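Section 5: Preparing the Passenger Tricycle for Service

The steps in this section apply to all Muson passenger tricycles supplied to licensed operators in Prututbridge. They are to be completed by the operator before the vehicle carries its first fare, and repeated after any period in storage.

5.1 Seating and load

1. Park the tricycle on level ground and set the hand brake.
2. Slide the passenger bench back until both latches click.
3. Pull up firmly on the front of the bench. It must not move.
4. Check that the combined weight of passengers and luggage will not exceed 300 pounds.

Note: The load limit includes the weight of any canopy or side curtains fitted by the operator.

CAUTION: Do not carry a passenger on the rear rack. The rack is designed for luggage only.
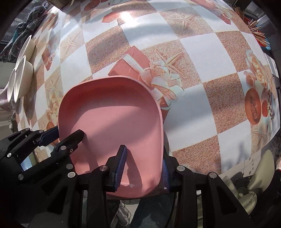

Pink plate on a patterned tablecloth.

5.2 Chain and brakes

1. Lift the rear of the vehicle onto the service stand.
2. Turn the pedals backward and inspect the full length of the chain for stiff links.
3. Measure the slack at the midpoint of the lower run. Adjust the rear axle if the slack is greater than one inch.
4. Squeeze each brake lever in turn. The lever must stop at least one inch short of the handlebar.
5. Lower the vehicle and walk it forward ten paces, applying the front and rear brakes separately.

Operators on the Tamura hill route must replace brake pads every 2,000 miles or when the wear line is no longer visible, whichever comes first. Used pads may be returned to the Wevevau depot on Wednesday mornings.

CAUTION: Never oil the brake cables at the lever end. Oil can travel down the cable and reach the pads. 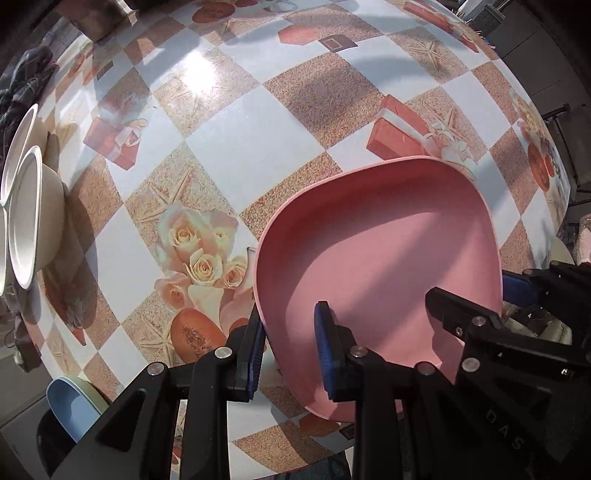

Text: Takeshi Sugiyama
Technical review: Yiğit Karaca

5.3 Canopy

1. Insert the four canopy poles into the frame sockets, short poles to the rear.
2. Tighten the collar on each socket by hand, then give it a further quarter turn with the wrench provided.
3. Draw the cover over the poles from back to front and fasten the straps.
4. Confirm that the license plate and rear lamp are not covered.

Note: The canopy must be folded down when the vehicle is left unattended in high wind. Damage caused by wind is not covered by the service agreement.

5.4 First 48 hours of service

New cables and spokes settle during early use. After 48 hours of service, repeat the brake check in 5.2 and have the wheels trued at the depot. Record the work on the inspection card and keep the card under the driver's saddle, where it can be shown to an inspector on request.

If a vehicle fails any check in this section, remove it from service and attach the red tag to the handlebar. Only depot staff may remove the tag.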